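Robot club's box challenge goes down to the last cube

Posted under: Clubs, Students, Tech

The student robot arm club has been at it again, and this time there's a league table. Members spent the whole of Sunday at one end of the Plevex office, at a white table, trying to get an arm to do a thing any toddler can do. Pick up a cube. Put it in a cardboard box. Do it again.

Sounds easy. Isn't.

The contest goes by the name of the Gerka Round, after the practice software the club wrote last winter. Each team gets the same arm, same cube, same box, and a fixed number of goes. One point for a clean drop in the box, none for anything else. Nudging the box counts as a fault. Knocking the cube off the table ends your set there and then, which happened to two teams before lunch.

Teams had all of January to get ready. Most of them say they used the last week of it.
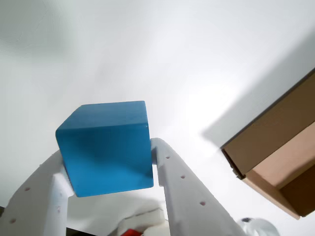 First set was the hand-driven one, where a team member works the arm directly and the arm copies. No clever stuff, just a steady hand and a bit of nerve. Scores were close. Kuusk, the team of first years, went out in front early and stayed there until the break, mainly by going slow. Painfully slow at times. The older Bomard team were quicker and dropped more, and there was some grumbling about whether a cube that lands on the rim and then falls in ought to count. (It does. It's in the rules, page two, read them.)

Todor Papadopoulos, who runs the club and was keeping score on the day, was pleased with how it went.

"They all want to go fast at the start," he said. "Then they drop three on the trot and go quiet. After that they start looking at the angle of the fingers and it gets interesting."

Angle turned out to be the big one. A finger that meets the cube flat on a face will hold it. A finger that lands on an edge makes the cube turn in the grip, and then it's anybody's guess where it goes when you let go. Kuusk had worked this out at home with a block of wood and a pair of kitchen tongs. Bomard had not.

By the break the two were 406 points to 300, once the time bonus had been added in, and Kuusk looked home and dry.
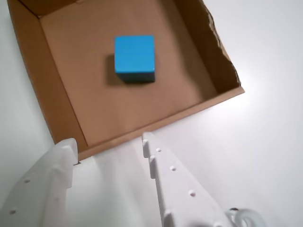
By the Clubs Desk
Filed Sunday evening

Second set was the one people had come for. Here the arm runs on its own. The team records a pile of goes by hand beforehand, the Gerka software learns from them, and then everyone stands back with their hands behind their backs and hopes.

Bomard had recorded 248 goes in the run-up. Kuusk had 115. More isn't always better, as Papadopoulos kept telling anyone who would listen, but on this occasion more was quite a lot better. Bomard's arm went to the cube, took it, swung over and let go, and then did so again, with hardly a pause. Kuusk's arm did fine while the cube was near the middle of the table and got lost when it was put further out. At one point it stopped above the box with nothing in the grip, opened its fingers very carefully, and went back to the start. Biggest cheer of the day for that.

The gap closed, then shut. With the last run to go the two teams were level.

A word on the other teams, who deserve one. The pair from the evening class had a bad time with a loose screw in the morning and lost most of thier first set, but came back to finish third and were the only ones all day with no box faults. Fourth place went to a team of one, whose partner was ill, and who did the recording, the driving and the packing up alone. Good effort.

The arm itself held up. It is built from printed parts, so if something snaps the club can print another overnight, and there was a bag of spare fingers on hand just in case. One got used. The lads from the evening class fitted it with a minute left on the repair clock.
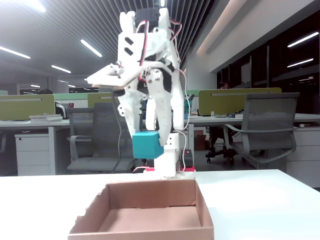 How the last run went

Both teams got the same start spot, picked out of a hat. Bomard went first and made it, a bit high on the drop but in. Then Kuusk. Their arm hung over the box for what felt like an age (the judge's watch said four seconds) before the fingers opened. In.

So, another go each. Bomard in again. Kuusk caught the cube on an edge, the cube turned, and it came down on the wrong side of the cardboard. That was that. Bomard take the round, and get to keep the cup until the summer, or until they lose it, which has been known.

Kuusk took it well. They're already talking about recording more goes next time, with the cube all over the table and not just in the easy places, and about lighting. Several of their practice runs were done at home under a desk lamp, and the office lights are a lot brighter. Whether that made a difference is being argued over in the club chat as we write.

Papadopoulos reckons it did, a bit. "I'd have told them if they'd asked," he said. "They've asked now." 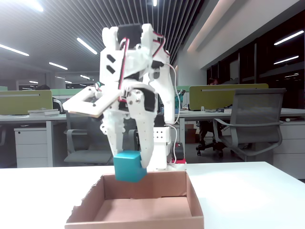
There will be changes before the next round. The hand-driven set is likely to be made shorter, as it ran well over and pushed lunch back to nearly three o'clock. The rim rule stays. There's a plan to bring in a second box, so teams have to sort cubes by colour as well as drop them, though opinion is split on that and a few members think one box is plenty hard enough for now.

The time bonus is being looked at too. As it stands a quick team that misses a lot can still pick up a fair few points, and Kuusk's parents, who had come along to watch, had views on this. Strong views. Papadopoulos says he will write up a new version and send it round for comments before anything is settled.

Also on the list: better seating, a screen so people at the back can see the grip close up, and somebody to do teas.

The club meets weekly at Plevex, half past six till eight, use the side door and ring if it's locked. New members welcome, and you don't need to be able to code or own any kit. First two sessions are free, after that there's a small charge towards printing plastic and screws. Under-16s should bring an adult for the first visit. There's a beginners' table where you can have a go at driving the arm before you are asked to do anything harder with it.

Anyone who'd like to see the recordings from the day can ask at the club for a copy. The Gerka Round scores in full will go up on the notice board by the lifts once they've been added up a second time, there was a query over one of the morning faults and it may move third and fourth about. It won't change the top two.

Next round is pencilled in for after the spring break. Teams of two or three, names to Todor Papadopoulos at the club, and please say if you need to borrow a practice arm because there are only so many to go round and Bomard have still got one from last time.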